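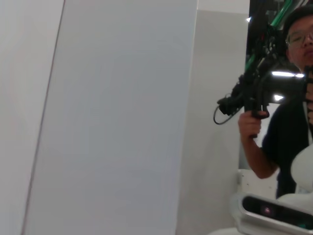 Murs clairs et cloison grise, à l'intérieur.

Valter Tavares a commencé la peinture en bâtiment à dix-neuf ans, chez un oncle qui ne lui a pas laissé toucher un rouleau avant le printemps. « J'ai poncé tout l'hiver. Je rentrais blanc de la tête aux pieds et je trouvais ça injuste. Maintenant je fais pareil avec mes apprentis, en un peu moins long. »

À 51 ans, il dirige Mirnis, une petite entreprise qui refait surtout des appartements occupés. Les clients arrivent souvent avec une idée arrêtée de la couleur et aucune du support. « On me montre un gris sur un téléphone. Je demande de quoi est fait le mur, et là on me regarde. Un plâtre ancien, une plaque neuve, une vieille glycéro, ça ne se prépare pas de la même façon. »

Le blanc reste la teinte la plus demandée, et celle qui lui vaut le plus de discussions. Il en garde 11 au nuancier, qu'il fait poser à la main sur des cartons. « Il faut les laisser dans la pièce du matin au soir. Au nord, un blanc froid devient bleu. Les gens choisissent à midi et m'appellent à 18 heures. »

Sur les prix, il répond sans détour. La préparation représente plus de la moitié de ses devis, et c'est la ligne que l'on essaie toujours de faire sauter. Il lui arrive de refuser un chantier pour cette raison. « J'en ai accepté 2 comme ça, au début. J'ai dû revenir sur les deux, à mes frais. »

Il travaille le plus souvent en mat, même dans les couloirs, ce qui surprend – le satiné passe pour plus lavable. Selon lui, un satiné montre chaque reprise d'enduit dès que la lumière arrive de côté. Dans les cuisines, il cède.

Septembre est son mois le plus chargé. Il a cessé de prendre des rendez-vous le soir et ne se déplace plus à plus de 30 kilomètres. Son fils, menuisier, ne reprendra pas l'affaire. « Il me l'a dit à table, entre le fromage et le café. Ça m'a fait quelque chose, bien sûr. Mais il fait de belles portes, et c'est moi qui les peins. »

Avant de repartir, il passe la paume sur le mur du couloir, s'arrête près de l'interrupteur et demande qui a fait l'enduit.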